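Notebook, bimanual cell, Friday

Pletside 3 is on both arms now. Temby (the planner) still sees each arm as a separate group with a shared collision scene, and Chala does the sequencing on top. The job for this entry is the coupled hold: one gripper on the pot lid, the other on a plate rim in the rack, neither allowed to drift while the other one replans.

Changes since last entry:
- grasp pose for the lid is now taken from the knob, with the approach axis fixed to vertical
- plate grasp uses the rim edge from the depth fit; the two plates behind are merged into one keep-out box
- mug tree added to the scene as a single cylinder with 6 cm padding
- replan timeout raised to 830 ms

Log labels below are by station: oven, pot, mug tree, loose plate, rack.
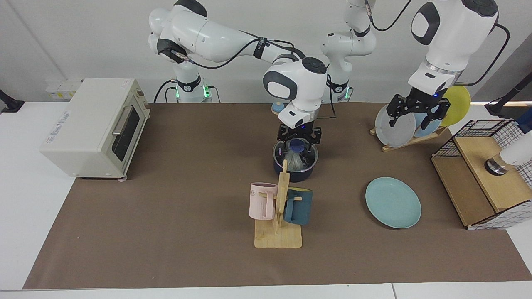
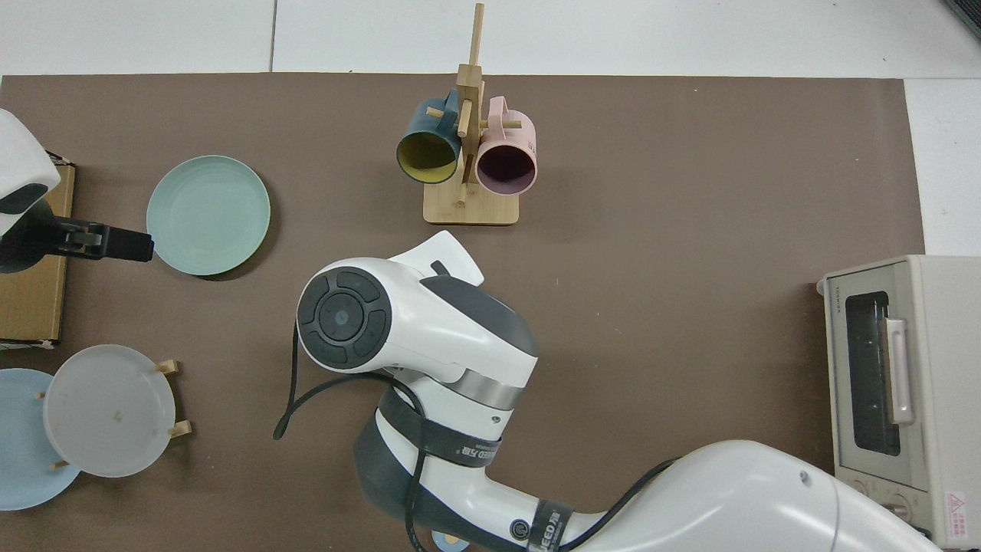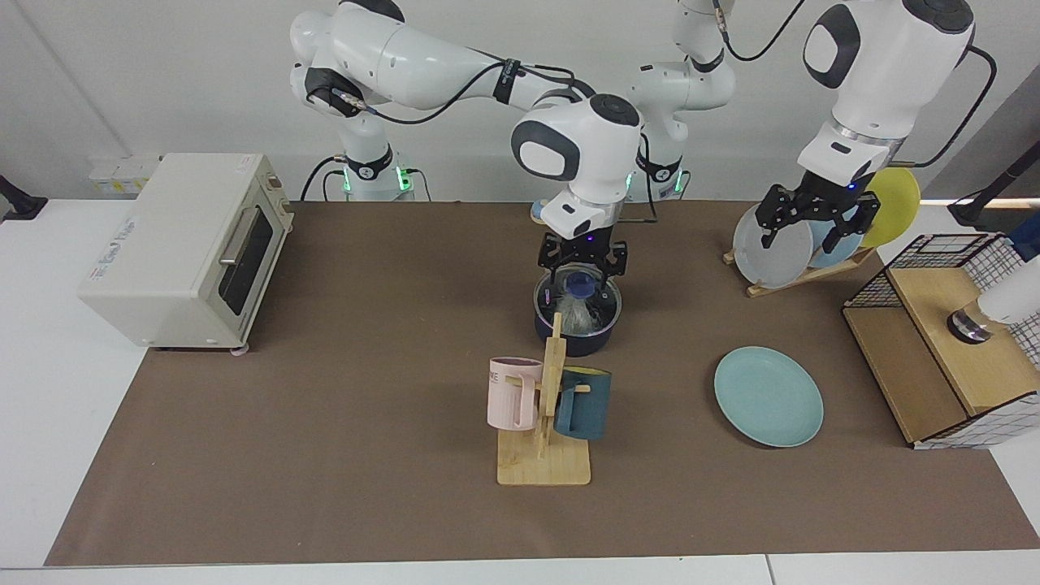
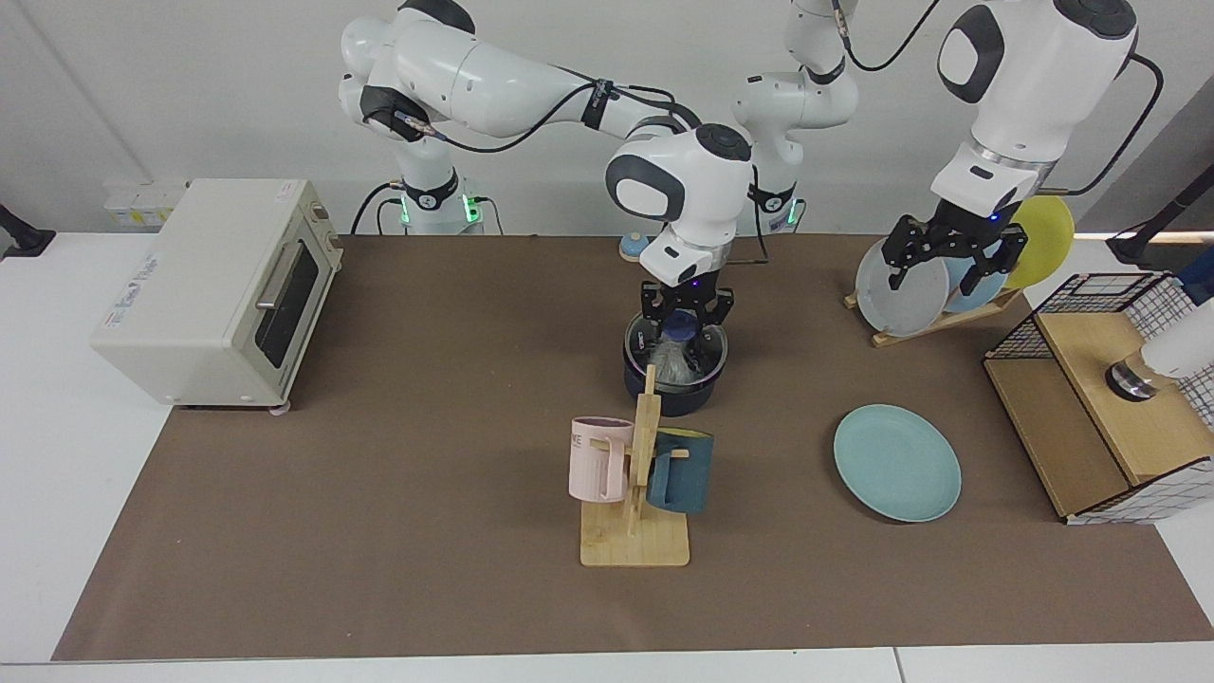

The padding on the mug tree is too much, Zinash Tilahun wrote under the first draft of this entry, and it is probably what pushes the pot arm into the high elbow solution every time. She would rather have a real mesh for the post and a thin box for each mug, and put the timeout back where it was, so that a slow replan fails early and shows up in the log.

Agree on the mesh. Not sure about the timeout. At the old value Chala treated a late plan as a lost grasp and sent the open command, and I don't want that with a plate in the fingers. Will split the two cases first: late plan holds position, lost grasp stops both arms.

Clear lid is still a problem for the depth fit. The points go through the glass and land on whatever is in the pot, so the fitted plane comes out low. Knob segmentation alone is steadier. Turned the plane term off in the config, left the code in.

Clock offset between the two arm controllers is in the Prukeck viewer under run 458. Check it before comparing joint traces, they don't line up otherwise.

To do:
- mesh for mug tree (Raquel Macedo has the scan)
- separate late plan from lost grasp in Chala
- rerun with elbow cost off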